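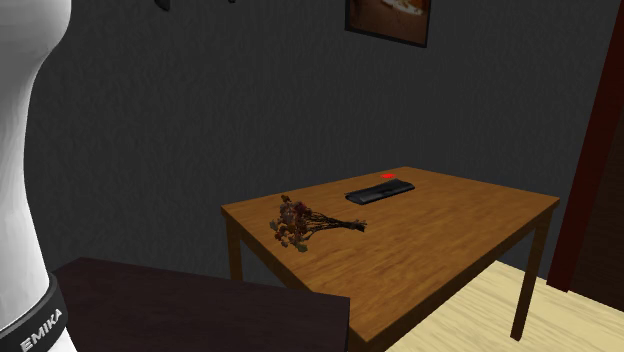 Rendered view: white robot arm against a dark wall

Gondgate Ferry Road Bypass: Public Record and Oversight Project
Progress report to the Kekby Fund
Submitted by Parveen Bhutto, project lead

Reporting period: January through April

1. Status

The project is on schedule for the records work and behind schedule for the vote tracker. Spending is under budget in the travel line and over budget in the copying line. We are not asking for additional money. We are asking for a change in the order of two deliverables, explained in section 5.

2. Background to the period

The grant supports independent review of how the Gondgate bypass was added to the regional transportation plan, and of how council members have voted on it. When the application was written, the bypass was listed in the plan as a study item with no construction money attached. In January the regional board moved it to the construction list, with an opening year of 2049. The change was made by amendment at the end of a long agenda and passed on a voice vote. No roll call was taken, so the minutes do not show how individual members voted.

This affected our work in two ways. The question of how the project would be paid for, which we had planned to leave until the second half of the grant, became current. The vote tracker, which depends on recorded votes, lost what would have been its most useful entry.

3. Work completed

Records requests. We filed 16 requests during the period, with the city of Gondgate, the Purotach County highway office and the regional board. The city has answered all of the requests sent to it. The county has answered most of them, but two replies were partial and have been returned with follow-up questions. The regional board has been the slowest. Its office treats draft traffic forecasts as working papers and has withheld them on that basis. We believe the exemption does not cover a draft once it has been shared with an outside consultant, and the distribution list we received from the county shows that it was. A written appeal went to the board's records officer in March. The reply period is still open.

Document archive. Everything received so far has been scanned, indexed by agency and subject, and placed in the shared archive. Search works on typed documents. It does not work well on the older right-of-way files, many of which are handwritten or are copies of copies. We have typed short abstracts for those by hand, which explains most of the overspend in the copying line - the county charges by the page and would not let us use our own scanner in the file room.

Meeting coverage. Project staff attended every regular meeting of the city council and the county highway committee at which the bypass was on the agenda. Notes were posted to the project site after each meeting. Two corrections were requested by council staff, one about the spelling of a street name and one about the wording of a motion. Both were checked against the audio and both were made.

Funding review. A first draft of the cost comparison is finished. It sets the bypass against the alternative that was in the plan before it, a rebuild of the existing Ferry Road with turn lanes and a new culvert. The draft uses only the agencies' own numbers. It finds that the local share of the bypass has never been assigned to a source. City documents assume that the county will pay it. County documents assume a future state program. The draft does not take a position on which project is better.
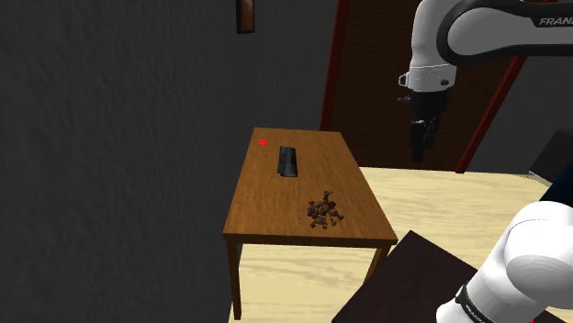

The draft was sent to both public works departments for comment on accuracy before release. The city returned comments on the drainage section, and these have been accepted in full. The county asked for more time, and we agreed to hold the release until its comments are in or the end of the next quarter, whichever comes first.

4. Work not completed

Vote tracker. The tracker was to have gone public in March. The page is built and the data for the city council is loaded, going back 3 council terms. The county data is incomplete. Minutes for one of the earlier terms record only whether a motion passed, and the audio for those meetings was not kept. We looked at rebuilding the votes from newspaper coverage and decided against it, as the coverage often names only the members who spoke. The tracker will show those votes as "not recorded" with a link to the minutes.

Candidate questionnaire. The questionnaire has been written and reviewed but has not been sent. Filing for the council seats has not closed, and we would prefer to send the same form to all candidates at the same time. The questions cover the local share, the use of voice votes for plan amendments, and whether the candidate would support a separate public hearing before any land is bought. Party affiliation is not asked. Answers will be published as received, without editing for length.

Public meeting. The informational meeting at the Purotach branch library was postponed when the county engineer withdrew from the program. The engineer's office has offered to send a deputy, and a new time is being arranged. The room deposit carries over.

5. Requested change

The grant agreement lists the vote tracker as deliverable 2 and the cost comparison as deliverable 3. We request that these be exchanged. The cost comparison can be released during the next quarter in either case described above. The tracker should wait for the county clerk's reply on whether any paper tally sheets survive from the earlier term. No change to the total award or the end date is needed.

6. Budget notes

Copying and records fees are over for the period and will likely end the year over. Travel is under, mainly because the regional board now streams its meetings and attendance in person is no longer required for full notes. We propose to move the unspent travel money to copying. Staff time is within plan. A line-by-line statement is attached separately.

7. Next quarter

- Release the cost comparison, with agency comments as an appendix.
- Obtain a decision on the forecast appeal and, if it is denied, request review by the state records office.
- Send the candidate questionnaire once filing closes.
- Hold the library meeting.
- Load the remaining county votes.

Questions on this report, including the budget statement, should go to Parveen Bhutto at the project office.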